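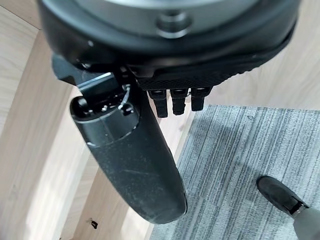 How to re-wax a cotton jacket at home

A waxed jacket needs new wax when rain stops beading on the shoulders and starts soaking in. For most people that means once a year. I do mine in March, before the spring rain.

What you need

A tin of jacket wax (I use Podico, but any soft wax made for cotton will do)
A sponge and a bucket of cold water
An old pan for heating water
A clean cotton rag
A hair dryer
Newspaper for the table

Step 1. Clean the jacket

Empty the pockets and brush off dried mud. Wipe the outside with cold water and a sponge. Don't use soap, and never put it in the washing machine. Hang it up until it is fully dry – overnight is usually enough.

Step 2. Melt the wax

Stand the open tin in a pan of hot water until the wax turns clear. Keep the heat low and don't leave it alone on the stove.

Step 3. Rub it in

Lay the jacket flat on newspaper. Dip the rag, wring it against the side of the tin, and work a thin coat into one panel at a time. Go over the seams, elbows and shoulders twice. Stay off the lining, the inside of the pockets and any corduroy on the collar.

Step 4. Even it out

Go over each panel with the hair dryer until the wax sinks in and the surface looks the same all over. Wipe off any that sits white in the creases.

Step 5. Let it hang

Hang it somewhere warm for a day, away from other clothes. It will feel tacky for the first few wears, so keep it off pale car seats.

Rostyslav Polishchuk, updated 27th March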